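Golside Bag & Luggage Forum
Board: Care, Repair and Packing
Thread: Black nylon bag – zipper along the bottom keeps catching

tpap_42
Posts: 287
18 May 2026

I have a black nylon bag that I use for work and for short trips. It's a tight twill weave, no logo anywhere on the front. It has one zipper running down the side where the front panel meets the gusset, and a second one curving along the bottom edge of the front panel. The side zipper is fine. The bottom one catches in the curve nearly every time I open it, and I have to back it up and try again.

I bought it secondhand in August so there's no receipt and no warranty. I've tried a graphite pencil on the teeth. That helped for two days. Before I pay for a repair I'd like to know if there is something else to try. The bag is otherwise in good shape and I don't want to replace it.

Tímea Pap

stitchline
Posts: 1,000

Is it a coil zipper or molded teeth? Makes a difference. Coil zippers go around curves better but the slider wears out sooner. If it's coil, the slider is probably spread open a little at the back. You can close it up with small pliers, a tiny squeeze on each side. Go slowly, you can crack it if you squeeze too hard.

tpap_42

Coil on the side one, I'm sure about that. I think the bottom one is the same but I'd have to look at it in better light. Black on black is hard to see.

gella_repairs

I do repairs for a living (Gella, small shop, mostly backpacks and tent bags). Please don't start with pliers. How full is the bag when it catches? If you have it packed so the front panel bulges, the fabric pulls on the curve and the slider has to fight it. Empty the bag, lay it flat, and run the zipper ten times. If it never catches when empty then your slider is fine and you're overpacking.

stitchline

Disagree. A good zipper should work on a full bag. That's what a bag is for. If it only runs when empty then something is worn, and a squeeze on the slider is a one minute fix that costs nothing.

gella_repairs

It costs a new slider if it cracks, and on a closed pocket that means opening the end of the seam to get the new one on. I see it every month. I'm not saying never do it, I'm saying do it second.

mkozma

I had the same trouble with a Santoso overnight bag. In my case it was the lining. A little fold of it had come loose inside the curve and the slider was biting it. You could only find it by feeling along the inside with a finger. I tacked it down by hand with black thread and it's been good for a year.

Also check for lint. Dark twill picks up everything and it ends up in the teeth. I use an old dry toothbrush, then a bit of plain candle wax. Pencil graphite comes off on your hands and on light-colored clothes.

Mariann Kozma

tpap_42

OK, I emptied it and tried. It caught once in ten, right at the tightest part of the curve. So packed is worse but empty is not perfect either. I felt inside and there is a soft ridge there that could be the lining. I can't tell if it's loose or just how it was sewn.

mkozma

Turn the pocket inside out as far as it goes and pull gently on the ridge. If it moves toward the teeth, that's your problem.

irkia_dad

Does the pull matter? My Irkia duffel had a long pull and people would yank it straight down when the zipper goes sideways. Following the curve with the pull fixed most of it for us. My kids still yank it.

gella_repairs

It matters, yes. Pull in the direction the teeth run. Tímea, do the lining test before I say anything about price.

tpap_42

I'll do the lining test tonight and write back. Photo is below. 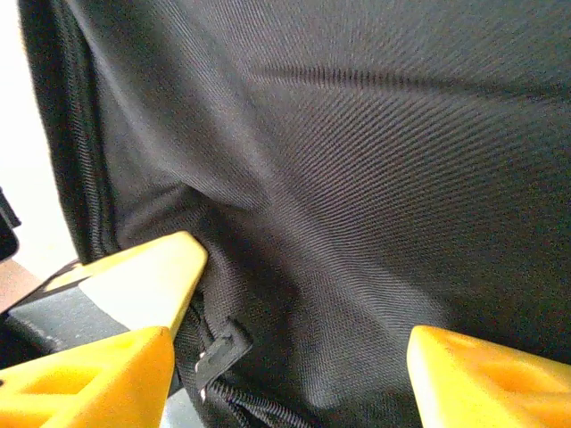 Front panel with the bottom zipper and its pull tab, side zipper on the left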